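Flonham FAQ

Last tidied up October 2026 by Kibet Mwakyusa

I wrote Flonham because I was sick of fixing the same four scripts every time a new batch of demos landed on the drive. It takes raw recordings from handheld grippers, lines everything up in time, works out where each gripper was and how far open it was, and spits out episodes you can train on. These are the questions I get most often, in no order at all.

Do I need a robot to use it?

Nope. Flonham never talks to a robot. It's all offline, files in and files out. If you want to run a trained policy on an arm, that's Rathore's job (separate repo, separate FAQ, much grumpier maintainer, also me).

How does it know how wide the gripper is open?

Each finger has a square marker on it. We detect both markers in every video frame, get a pose for each from the lens calibration, and take the distance between them along the gripper's closing axis. Then you subtract the closed distance, which you measure once with the calibrate-width command. Please do run that command! Half the "my gripper never fully closes" emails I get are from people using my default offset with their own printed fingers.

What if a marker drops out?

Short gaps get interpolated. If only one finger is visible I mirror it, assuming the fingers move symmetrically, and that holds up surprisingly well until somebody fits a bent one. Anything longer gets flagged and the episode goes in the review pile. You can change the gap limit in the config under width.max_gap.

My trajectories drift or jump halfway through. What's going on?

Nearly always the background. The pose tracker is visual-inertial, so it wants stuff with corners and texture that stays put, and a big stretch of plain dark cloth or blank wall gives it precious little to hang on to. Things with bold edges help a lot: big letters, a patterned towel, a few odd objects along the back of the table.
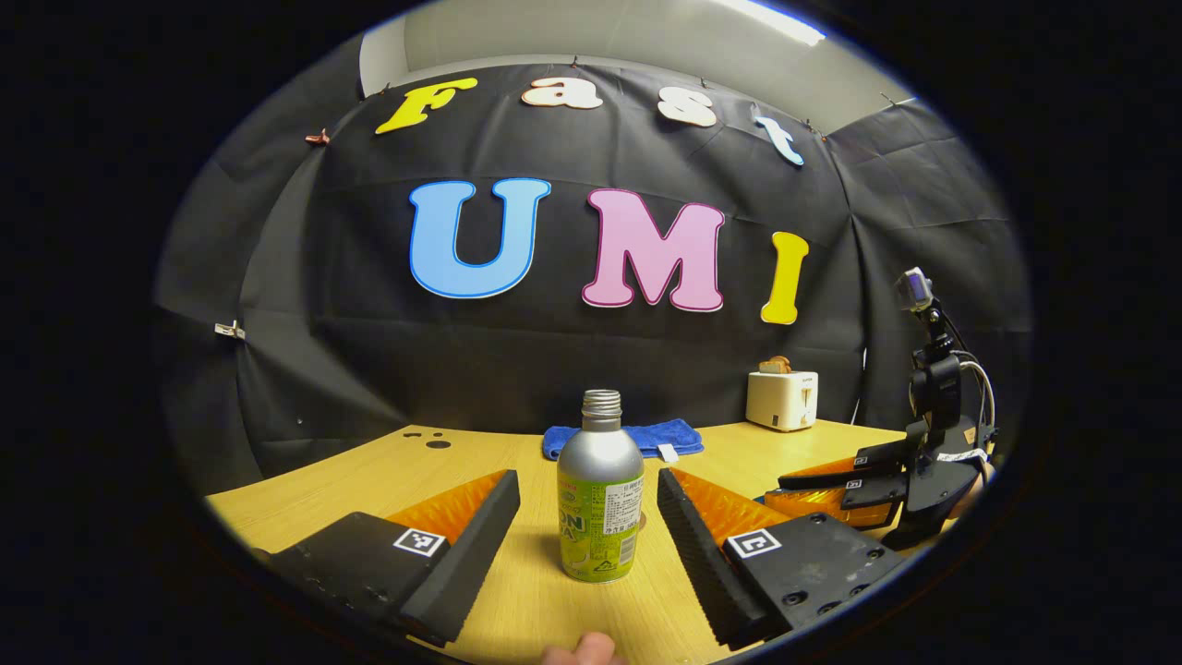
The other thing is mapping. Before you record any demos, do a slow mapping pass: wander the gripper over the whole workspace, up high, down low, a bit of rotation, and finish close to where you started so it can close the loop. Every demo then gets localised against that map. If you shift the table or swap the backdrop afterwards, you need a new map. Yes, even if you only nudged it.

Can it handle two grippers at once?

Yes, 2 is the supported maximum. Both get localised in the same map, so their relative pose comes out for free. The catch is when one gripper wanders through the other one's view, as the tracker may latch on to it as though it were part of the room. There's a mask option for this (mask.other_gripper) and I'd leave it switched on for bimanual work. It costs you some processing time, but I think it's worth it.

Why are my two videos out of sync?

Check the camera clocks first. Flonham does a rough alignment from timestamps and then a finer one by matching motion, but it only searches a small window. If one camera thinks it's June and the other doesn't, no amount of cleverness on my end is going to save you.

What about the black border around fisheye footage?

Leave it alone! Don't crop it or undistort it before import. The calibration expects the full image circle, and the dead pixels are masked on the way in. Somebody at Mirnthorpe sent me 142 beautifully cropped clips last winter and I had to ask for the originals. Sorry again.

Can I throw away bad episodes automatically?

Partly. The filter looks at tracking loss, marker dropout and silly velocities. It has no idea whether the task was done properly, so a perfectly tracked fumble sails straight through. I skim everything in the viewer at high speed with my thumb on the reject key.

What format comes out?

Zarr by default, one store per dataset, with end-effector poses, gripper width and resized images. There's a Primance exporter too if your training code is built around that. Images stay in their original colour unless you ask for augmentation, and I'd do that in the training loader anyway.

Error 7 keeps coming up. Help?

That's "map not found". You've probably moved the session folder since mapping. Run relink from inside the new folder and try again. If it still whinges, send me the log (the whole log, please, not a phone photo of the last line) and I'll have a look when I can.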